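Kasero Open Bench

The Kasero Open Bench (usually just "the Bench", or Kasero night) is a robotics open day held each November in Clernville. Run by the Kasero workshop, a small hobby robotics group. Known mostly for its tabletop demonstrations, where small 3D-printed arms handle everyday objects in front of whoever turns up. Free entry. No stage, no talks to speak of, people stand at the tables and ask.

History

Started by Orest Lysenko and Meifang Xu, who had been building arms from hobby servos and wanted somewhere to show them. First Bench had 17 visitors, most of them from the building next door. Held on a Thursday evening and has stayed on a Thursday since. Moved to the old Idby showroom on Lu Street after three years, the first room being too small and badly lit. The showroom has big front windows, which the organisers like and the people doing the vision side do not, on account of the glare in late afternoon.

Attendance at the most recent one was put at some 2,800 over the whole day, counting school groups. Older write-ups give a lower figure, probably evening only.

Format

Doors at 8 in the morning for schools, general public from noon. Each table has one host and gets a slot of 30 minutes, then a break to swap parts and let the servos cool. Hosts can repeat a slot if there's a queue. Visitors are asked to keep their hands off the table while an arm is powered, otherwise the rules are pretty loose.

The arms are low-cost builds. White printed brackets and links, hobby servos, cables on the outside where you can get at them. Servo labels often get a hand-written number so a burnt-out one can be matched to its spare. Colour of the prints varies by year, depends what filament was on sale.

The pen and mug table

Longest-running demonstration, hosted by Boyang Xie and later by Jianguo Wei. Props are a marker, a white mug and a bit of crumpled tissue, on a plain pale tabletop. The arm is worked by hand at first using a second, matching arm, then left to try on its own. Tissue is considered the hard one, it never sits the same way twice. 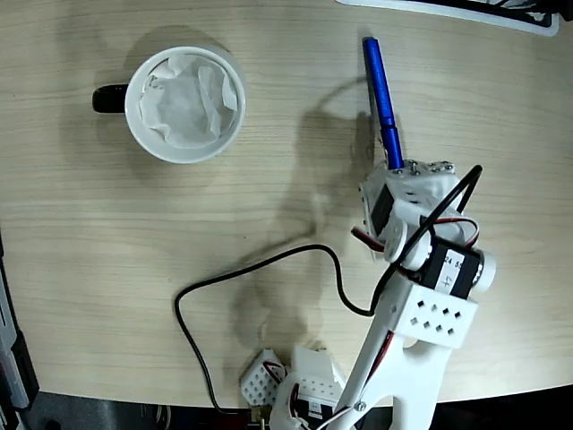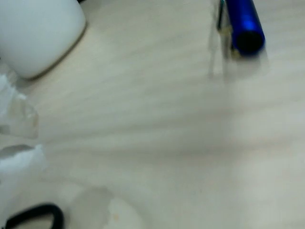 Marker, mug and tissue, pen and mug table.

Xie wrote up the table's method in a two-page handout that is still given out, with his corrections in the margins. The main points: tape nothing down, move the props between tries, and stop when the gripper starts to chatter. Wei added a section on lighting. His advice is to shut the blinds on one side only, so the shadow of the arm falls the same way all session, and to throw out any run where somebody leaned across the light.

Success rates are chalked on a board by the door and wiped at closing. No full record has been kept, which has been a sore point with some regulars. Horácio Bastos tried keeping a tally one year and gave up before lunch when two tables swapped arms without telling him.

Other tables

Vary from year to year. Past ones include cable tying, sorting washers by size, a button-sewing rig (withdrawn, needles), and a draughts player that was slow but polite about it. Bastos runs the repair table, where visitors can bring in a dead servo and have it opened up. Popular with kids. Gear sets are sold at cost, cash only untill recently.

Reception

Local coverage has been friendly. Common complaints are the queue for the pen and mug table, parking, and the noise of the laser cutter next door. Teachers have asked for a printed program and one has been promised a few times. A teachers' preview was tried once, the evening before, and not repeated, mostly becuase half the arms weren't assembled yet.

Xu has said she would sooner see a second day added than a bigger hall. Lysenko prefers the hall. Matter unresolved as of the last Bench.

See also

Kasero workshop
Idby showroom, Lu Street
Clernville, community events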